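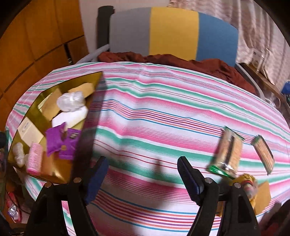 Amparo Castaño wrote to me in March that a spare room should be ready before the guest is invited, and that she had canceled two visits for want of a decent pillow. I have considered her remark at some length and must respectfully disagree.

The practice in this household is to invite first and prepare afterward. My cousins from Greenwood gave three days' notice last spring, and the room was in order by 4 in the afternoon on the day they came. A fixed date gets the closet cleared. An open one does not.

Certain standards are nevertheless maintained. Striped sheets are preferred to white, as they are more forgiving between washings. The window is opened every morning. Guests are shown the light switch in the hall, which is behind the door and has caused difficulty in the past.

The matter of the second blanket remains under review. The one ordered from Zakholm was too short for any adult, and it now belongs to the dog. Recommendations from readers are welcome, particularly for wool.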